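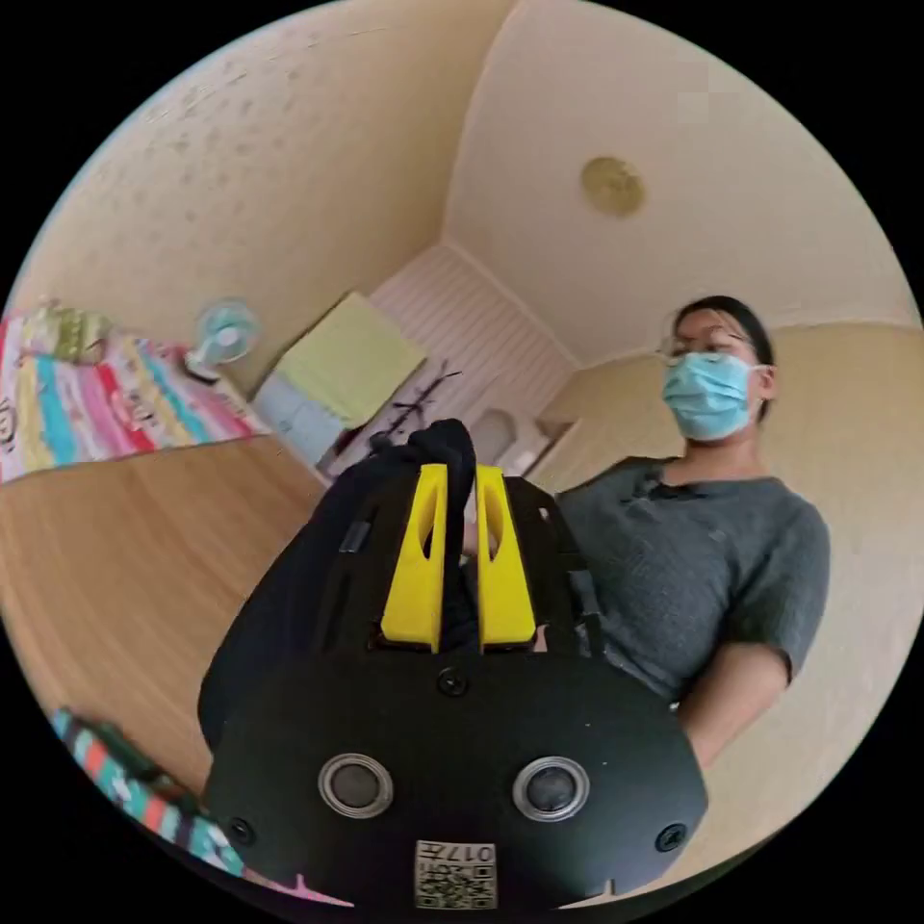 A member of the Hurkier student team works with a hand-held gripper and a piece of black fabric.

FOR RELEASE WEDNESDAY

Hurkier Students Put Home Robot Claims to the Laundry Test

GITURA – The student robotics club at Hurkier College will show its cloth-handling project in the Savolainen Building on Wednesday at 4 p.m. Visitors should not come expecting a robot that does the wash. The club does not have one, and after a school year on the subject its members doubt that anyone will be selling a good one soon.

The project, called Drusimus, began as an argument. Club members had watched a string of online videos in which machines fold shirts in spotless rooms, and they wanted to know how much of that would survive an ordinary bedroom. Sixteen students signed up to find out.

Their method is plain. A student carries a gripper by hand and uses it to pick up, move and fold clothes, and each try is recorded. The recordings are then used to train a program that is supposed to guide a robot arm through the same job. The team has collected 600 recordings so far, most of them in bedrooms at home.

The results are mixed. In the latest round of trials on the club's bench arm, the program picked up a single garment and laid it in a marked square in 58 percent of tries. The club counts a try as a success if the garment ends up inside the square, however it looks when it gets there. Folding was scored separately, and the team is not giving out a figure because it could not agree on what counts as folded.

Dark clothes remain a sore point. Several members think the program loses track of black cloth against a black gripper. Others blame the small number of dark items in the recordings. The club has not run the test that would settle it and says so in its report.

"We would like people to ask harder questions when they see a demo," the club said in a written statement. "How many times did they try it? Who set up the room? Was it the same shirt every time? We had to answer those about our own work, and some of the answers were embarrassing."

The team also takes issue with the idea that more recordings will fix everything. Its second batch was larger than its first and made almost no difference to the score. A smaller set, made with greater care about how the cloth was grasped, helped more, though the club warns that one bench arm and one school year are thin proof of anything.

Wednesday's showing will include live tries with clothing brought by visitors. Failed tries will be counted on a board next to the table. Heavy coats and anything with pins should be left at home.

Admission is free. The full report, including the trials that went badly, will be handed out at the door. Questions may be left with the Hurkier College front office in Gitura.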